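Divham gear shop sets aside money for second robot cell

11 Mar 2021

Sanora Gear, the small-parts maker on the east side of Divham, has approved spending on a second robot cell for its packing and inspection room. The company plans to order the equipment this spring and have it running by the end of June.

The new cell will pick up loose gears and load them into trays for inspection, a job now split between one robot and two hand-loading benches. Sanora bought its first cell from Rallis, an equipment dealer, and will buy the second one there as well. The arm will be the same model, so the shop can share spare parts and programs between the two.

Sanora looked at a larger system that would have fed parts from a hopper, but decided against it after comparing the floor space and the cost of changeovers. The shop makes 43 different gears, most of them in short runs, and a hopper feeder would have needed its own tooling for nearly every one. A two-finger gripper can be moved to a new part with a program change and, in some cases, a different set of fingers.

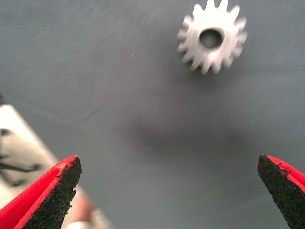
Grip pads turned out to be a bigger line in the budget than the company first expected. The pads wear with use, and the shop has been replacing them more often than its original plan allowed. The new budget covers 50 sets of pads for the two cells, along with spare fingers and one spare gripper body. Rallis will hold part of that stock at its own warehouse and ship it as needed — an arrangement Sanora asked for after waiting on a back order last year.

The company has also put money toward training. Four operators on the day shift can now set up the first cell, and the plan is to train the evening shift before the second one arrives. Training will take place at the shop and will cover teaching new pick points, changing fingers and clearing faults. Sanora said no jobs will be cut. Workers from the hand-loading benches will move to final inspection, where the shop has had openings since last summer.

Orders are the main reason for the timing. Arnon, a pump manufacturer and one of Sanora's larger customers, has asked for smaller deliveries sent more often, in trays of 400 gears. Sanora expects the two cells together to handle those orders within normal hours, with the remaining bench kept for odd sizes and rework.

The purchase will be paid for over three years through an equipment lease, with an option to buy at the end. Installation is expected to take 13 working days, including electrical work and a safety check of the guarding. The first cell will stay in use during that time, although it will have to be moved a few feet to make room for the new power drop.

Sanora has not made a decision on a third cell. The company said it will look at pad wear, downtime and tray counts from the first two before it sets next year's equipment budget.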